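Section 3: Fitting your rally trip meter

I've put the Zollomden in six cars now, so trust me, start with the battery off!

1. Disconnect the negative lead. 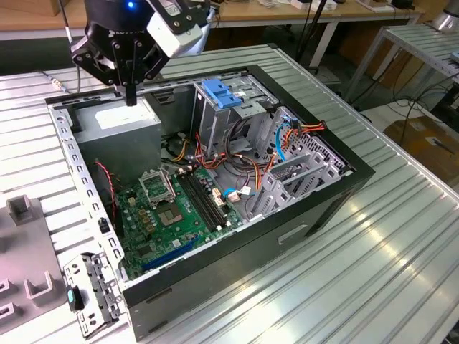
2. Run the sensor wire along the sill, well away from the exhaust. I like plenty of elbow room for this, with the trim off – think of a computer tower on its side with the side panel off.

3. Enter your wheel figure. Mine's 1,227.

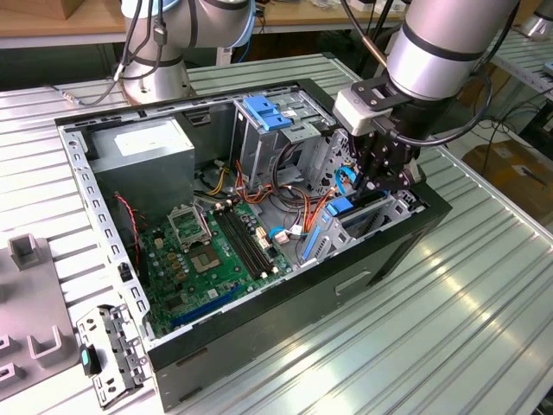
Photo: Dariusz Urbańczyk

Note: new tires mean a new figure (mine dropped to 1,124 in December).

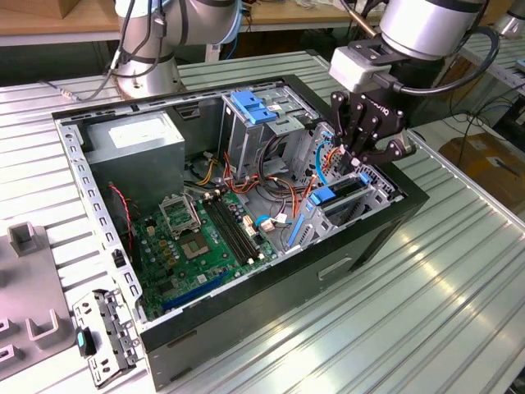 4. Bolt the display where your co-driver can read it. Leave the loom slack until the bracket's tight, and keep plugs as easy to reach as those black memory slots on the green board.

Caution: never calibrate while driving.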